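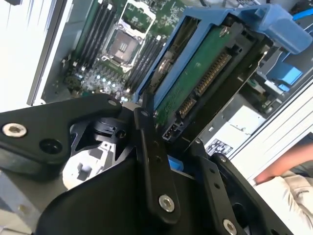 Slide 1. Gripper at the open computer case, Ralham student robotics project.

Good afternoon, and welcome on behalf of the Ralham robotics club. The project, known as Vollell, asks students to programme a robot arm to handle the parts of a desktop computer. The talk will last 12 minutes.

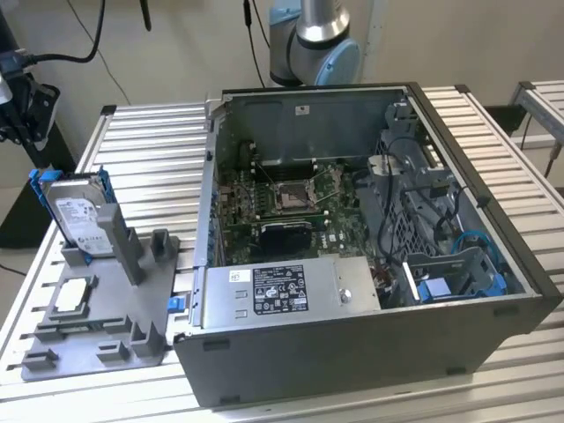

Speaking time: 4 minutes

The computer is laid on its side, with its panel off. A grey tray next to it holds the drive in its blue caddy and the processor. Students work in teams of up to 5 and keep a written log of every attempt.
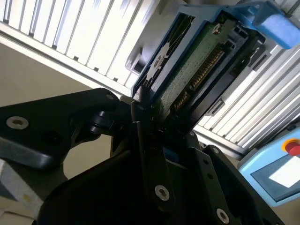

Each log is reviewed before the team may alter its programme. The Fedholm entry will be judged on the same basis in June. Pause for questions, then pass to slide 4.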